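Zwanzig Jahre im Chor von Serberg

Selma Zupan hat die Noten noch im Keller, 196 Mappen, nach Komponisten sortiert. Seit dem Mai leitet sie den Chor nicht mehr, aber sie singt weiter, jetzt im Alt. »Am Anfang habe ich mich geschämt, in der Reihe zu stehen«, erzählt sie. »Nach drei Proben war es vorbei.«

Als sie den Chor übernahm, waren die meisten Sänger älter als sie. Man sang viel Schubert und wenig anderes. Sie brachte Lieder aus Slowenien mit, und es gab darüber Streit. »Die Bässe wollten die Aussprache nicht lernen. Dann haben wir in Fleva gesungen, und die Leute standen auf — da wollten sie plötzlich noch ein zweites Lied.«

Von den Reisen spricht sie gern, vom Geld weniger. Die Fahrt nach Fleva kostete 2413 Euro, und der Bus war dabei noch nicht bezahlt. 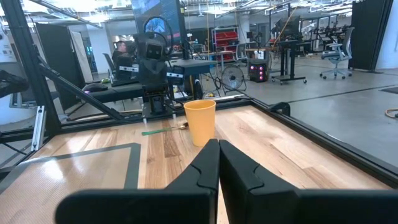
Was fehlt dem Chor heute am meisten?

»Tenöre. Wir haben drei, und einer von ihnen zieht im Herbst weg. Ich habe schon meinen Nachbarn gefragt, er überlegt noch.«

Die nächste Probe ist am Dienstag um halb acht, in der alten Schule.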